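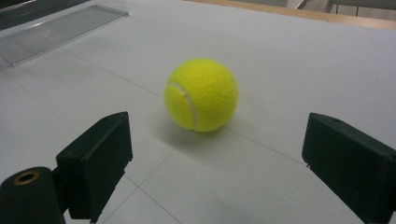
How often do the fingers on the Wellusa hand gripper need to be lined up again?
Every 400 grasps, and any time you have taken a finger off, even if you only had it off for a minute to clean it.

4.2 Lining up the fingers

Set aside a quiet half hour for this the first time. It goes much faster once your hands know the way, and Ans Kramer in our Hustinby workshop does it over her morning coffee, but please don't hurry on her account.

1. Switch the gripper off at the handle and wait for the light to go out.

2. Loosen the mounting screw on each finger by half a turn. The finger should move when you nudge it and stay put when you let go.

3. Close the fingers slowly by hand until the inner faces meet. Hold them up to a window. If you see a wedge of light, twist the finger on that side a little and look again.

4. Hold the faces together and snug both screws down, a bit on the left, a bit on the right, and back again. Stop when they feel firm.

CAUTION: Don't lean on the driver. The screws go into inserts set in plastic, and an insert that has been pulled loose means a new mount (part 474).

5. Open the fingers all the way, switch the gripper on, and put a tennis ball on a flat, light-colored table. Any tennis ball will do — we have used the same old one for years and are rather fond of it.

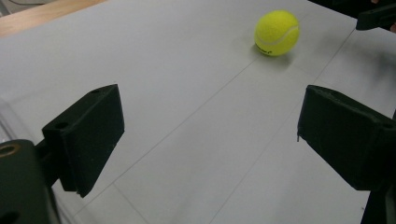

6. Bring the gripper in low, with the ball midway between the fingers, and close at speed 3. Both fingers should touch the ball at the same moment. If one gets there first and pushes the ball sideways, go back to step 2.

7. Lift the ball a hand's width, count to five, and set it down again. Do this a few times from different sides.

NOTE: Rough spots on printed fingers can be taken off with fine sandpaper. Go gently on the inner faces and wipe away the dust before you test again.

8. Write the grasp count in your log. If the Lusier software shows error 31 after lining up, run the zeroing routine in section 4.3.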